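Viludetti Hand Tools – Customer Support
Ticket 1000
Subject: Mallet head turns on handle
Product: Monti round-head mallet, wood, unfinished
Status: Closed (resolved by customer)
Opened by: Iestyn Griffiths
Assigned to: Yu-na Pyo

Iestyn Griffiths, 9.14 am

Hello. I bought one of your Monti mallets in February and for a while it behaved like a mallet. Now the head turns on the handle. Only a few degrees, and only when I hit something off-centre, but I hit most things off-centre so it comes up a lot.

I use it for knocking chair joints together and for persuading a drawer runner that lives in our kitchen. No tent pegs, no paving slabs. It's kept indoors on a shelf above a radiator.

The troubleshooting page told me to "check that the mallet is assembled". It is.

Yu-na Pyo (Support), 10.40 am

Hi Iestyn, thanks for getting in touch and for checking that it's assembled. That step was written to cover the whole range, including the flat-pack stool.

A few questions so I don't send you the wrong advice:

Does the head slide along the handle as well as turn, or does it only turn?
Is there any split in the head where the handle goes through?
Is there a fixing near the short end of the handle, and has anybody tightened or removed it?
How long has it been above the radiator?

A couple of photos would help too, one of the handle and one where the head and the short end can both be seen.

Iestyn Griffiths, 12.05 pm

Turns only. If I pull hard it thinks about sliding and then doesn't.

No split that I can find. I ran a thumbnail along all the edges and got a splinter, which I'm not claiming for.

There's a little metal thing by the short end. I've never touched it and until you asked I'd assumed it was decorative.

It has been above the radiator for 29 days, which I know only because that's when we put the shelf up. I can see where this is heading.

Photos attached.
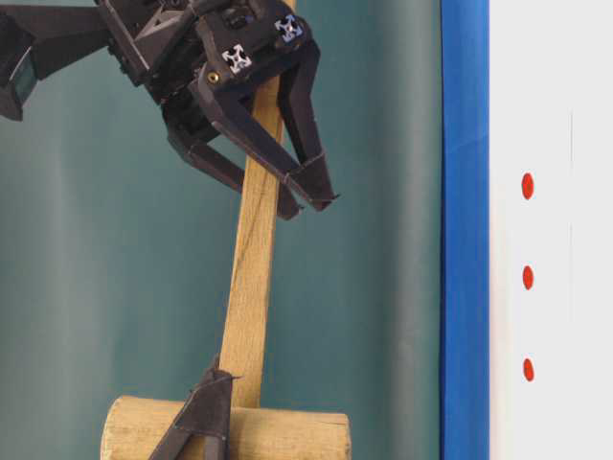
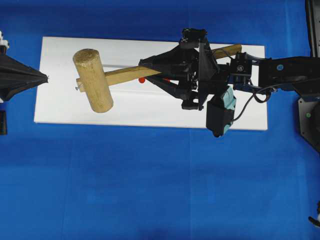 Attachments from customer: two views of the mallet. The stub of the handle and the small metal fixing are in the second.

Yu-na Pyo (Support), 2.20 pm

Thanks, those came through fine. The second one is the useful one for me, as I can see the short end of the handle coming out through the head, with the bit of metal next to it. I can't tell from the photo whether it's a screw or a nail. Could you look at it in decent light and tell me if there's a slot or a cross in the top?

I'm afraid the shelf is my main suspect. The mallet is sold without any oil or varnish on it, and bare wood above a radiator dries out. The handle shrinks a little in its hole, the head shrinks a little around it, and the two don't always agree on how much.

Please don't do any of the following while we work this out:

Soak it in a bucket. It tightens up beautifully for a day or so and is then worse than before.
Hit the fixing with another hammer.
Fill the gap with hot glue.

Iestyn Griffiths, 2.31 pm

What if somebody has already done the bucket?

Yu-na Pyo (Support), 2.36 pm

How much of the mallet, and for how long?

Iestyn Griffiths, 2.44 pm

Head only. One evening, last month. My neighbour Haiyan Luo swore by it and has since gone quiet on the subject. It was tight for two days and I was insufferable about it.

The metal thing has a cross in the top, so it's a screw. It's a very small cross. I had to borrow a torch.

Yu-na Pyo (Support), 3.15 pm

A screw is good news. I've passed this to Dae-han in the workshop, who knows more about handles than I do, and have added "bucket, head only, one evening" to the history.

Internal note moved to customer view at 4.02 pm
Dae-han Hong (Workshop)

Looked at both photos. Nothing in them tells me how tight the joint is, so I'm going by the description. Turning without sliding usually means the handle has shrunk across its width and the screw is doing all the work on its own. The handle's a rectangular section so it can't turn far before the corners bite, and a few degrees sounds right.

Suggested fix, in order:

1. Move it off the radiator shelf. Leave it somewhere ordinary for 14 days. No bag, no damp towel, no bucket.
2. Try it again. If the play has gone, stop there and oil it.
3. If it still turns, take the screw out by hand. No power driver, the head on that screw will be gone in half a second. Keep the screw in a saucer.
4. Cut two slivers of hardwood, thin as card, a bit longer than the head is thick. Wood glue on both faces. Push one down each of the wide sides of the handle, then tap the far end of the handle on the bench until the head seats itself.
5. Screw back in. Leave overnight. Trim the slivers flush.

Oil: raw linseed or whatever is already in the cupboard for chopping boards. The end faces of the head drink far more than the sides, so give those a second coat.

Iestyn Griffiths, 4.30 pm

Thank you both. Fourteen days without a mallet. The drawer runner will be delighted.

Is step 4 something a person can do with a kitchen knife? My wife Hanne (Bach, she's the name on the order if you've been looking for it) says it isn't and would like that recorded.

Yu-na Pyo (Support), 4.48 pm

Recorded. A craft knife and a metal ruler would be better. And I did find the order under Hanne, thank you, I'd been searching for the wrong surname since this morning.

Ticket set to On hold (waiting for wood)

Iestyn Griffiths, 8.52 am

Update after the full fourteen days on top of the bookcase. The play is down to almost nothing, but I can still feel a click if I twist it with both hands. Went on to step 3.

The screw came out without a fuss. Cut the slivers from an offcut of beech. The first two snapped, the third was too fat, and by the fifth I was getting quite good at it and no longer needed any. Glue, tap, screw, overnight.

It doesn't turn now. I've knocked a whole chair together with it, including one joint that didn't need it.

Two coats of board oil on the ends. It has gone a rather nice colour, though the handle doesn't match as I ran out.

Yu-na Pyo (Support), 9.30 am

Lovely, I'll close this. If it starts again within the year, reply to this ticket and we'll swap the handle.

I've also asked for the troubleshooting page to mention radiators. The request is in the queue behind the stool.

Resolution: Dry joint. Rested 14 days, shimmed with beech, original screw refitted, oiled.
Parts sent: none
Customer satisfaction: "Fine. Hanne says the knife is ruined."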